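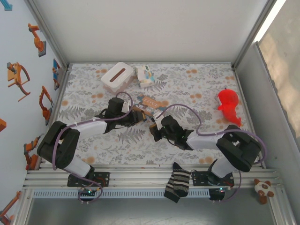 4. Keeping and Discarding Printed Cards

4.1 Scope of this section

The previous section dealt with how greeting cards were bought and sent in Dellau and Ilitz. This section deals with what happened to them after they arrived. The material comes from the household interviews, from the sales books of the Kimitz print shop, and from the Pinheiro collection, which holds about 3,000 cards given by families in the two towns. The collection was cataloged by Jurgita Koppel, and her shelf notes are used here wherever the card itself carries no writing.

The word "card" is used broadly. It covers folded cards with an inside message, flat cards printed on one or both sides, and postcards that were handed over in person and never mailed. Calendars, gift tags, and printed invitations are left out, although several families stored them in the same boxes. Where a respondent did not separate cards from letters, the answer was coded under letters and is not discussed further.

4.2 Display

Most respondents described a period of display before a card was put away or thrown out. The length of this period varied with the occasion. Birthday cards were usually taken down within a week or two. Holiday cards stayed up until the other decorations were removed, and in Ilitz a number of households left them in place until the first thorough cleaning of the new year. Sympathy cards followed no common pattern. Some families never displayed them at all, and others kept one on a shelf for many months, often beside a photograph.

The place of display was more stable than its length. Shelves, window sills, and the tops of cabinets were named most often. Tables were named less often and were described as a temporary place, used on the day a card was opened and cleared before the next meal. This matters for the survival of the cards. A card that stood on a shelf was more likely to fade along one side, while a card left flat on a table was more likely to pick up rings, crumbs, or grease. Both kinds of damage appear in the Pinheiro collection, and Koppel's notes record them separately.

Respondents often spoke of the cloth or paper underneath when they recalled a particular card. One woman in Dellau could not remember the message inside a card from her sister but gave a full account of the tablecloth it had been placed on. We first treated such remarks as digressions. On a second reading of the transcripts they were coded as a category of their own, "setting," and it proved to be one of the larger categories in the Dellau interviews.

4.3 Short wording and busy backgrounds

The sales books show a clear move toward short printed wording. In the earlier books, the Kimitz shop described its stock by verse, and a clerk would enter the first line of the poem as the name of the item. In the later books the same shelf space is given to cards with a single word or a short phrase on the front, and the entries are correspondingly brief. The owner's letters to suppliers give two grounds for the change: verse cards were slow to sell outside the holidays, and customers liked to write the message themselves.

Short wording also changed how cards looked in the home. A verse must be picked up to be read. A single word in large type can be read while the card is lying down or standing across the room, and it holds up well against a patterned surface. Figure 3 gives a case of this kind, in which a flat card with the word "LOVE" on a blue-and-orange design lies on a floral cloth of gray fern leaves and scattered orange dots. The card and the cloth share a color, but the lettering gives the card a clear identity of its own.

Figure 3. Flat printed card with one-word text, on a patterned cloth.

Whether buyers thought about such matters is harder to say. No respondent reported choosing a card to suit the recipient's furniture or linens. Several did report choosing a "strong" or "plain" card for an older relative with poor eyesight, and the shop's reorders suggest that large type sold steadily to this group. The evidence therefore supports a modest claim. One-word cards were easy to display, and households displayed them, but ease of display was seldom the stated motive for buying them.

4.4 Storage

After display, cards went to one of four places: a box or tin set aside for the purpose, a drawer shared with other papers, an album, or the trash. Albums were rare in both towns. The shared drawer was the most common answer in Ilitz and the box in Dellau. We have no firm explanation for the difference. Housing may play a part, given that the Ilitz respondents lived mainly in apartments with little closet space, but the same respondents found room for large collections of school papers and receipts.

Storage was rarely planned. A typical account begins with a card placed in a drawer for the time being and ends with a full drawer some years later. Decisions to keep or discard were then made in a single sitting, often before a move or after a death in the family. October was mentioned by several Ilitz households as the month for this work, before the heating was turned on and the storage rooms became harder to reach.

When respondents were asked how they chose, handwriting was the first answer in nearly every interview. A card with a long handwritten message was kept, and a card with only a signature was thrown out unless the sender had died. Printed wording had little influence. Picture and color had some, mainly where children were allowed to cut up the discarded cards and had asked for certain ones. This practice explains the many card fronts in the Pinheiro collection that have no backs, and it should be kept in mind when the collection is used to estimate how common any design was.

4.5 Limits of the evidence

Three limits should be noted. The first is that the collection was built from gifts. Families who discarded everything are absent from it, and families who kept everything are overrepresented. The interviews correct for this only in part, as they were arranged through the same public notices that brought in the gifts.

The second is that flat cards are harder to date than folded ones. Folded cards from the Kimitz shop normally carry a stock number on the back, which can be matched to the sales books. Flat cards often carry none, and a card printed on one side may have been sold as a card, packed with another product, or given away at a counter. Koppel's catalog places such items under "use unknown" unless the donor supplied an account. We have followed the catalog in every case, including those where the design closely resembles a numbered item.

The third concerns memory. Respondents were asked about objects that most of them had not seen for years. Their accounts of display and setting are detailed and often agree with one another within a family, but agreement within a family may reflect stories told many times. Where an account could be checked against a surviving card, the wording was recalled less accurately than the colors, and the sender more accurately than either.

These limits bear most heavily on the counts of designs, which are reported in Section 5 with separate totals for dated and undated items.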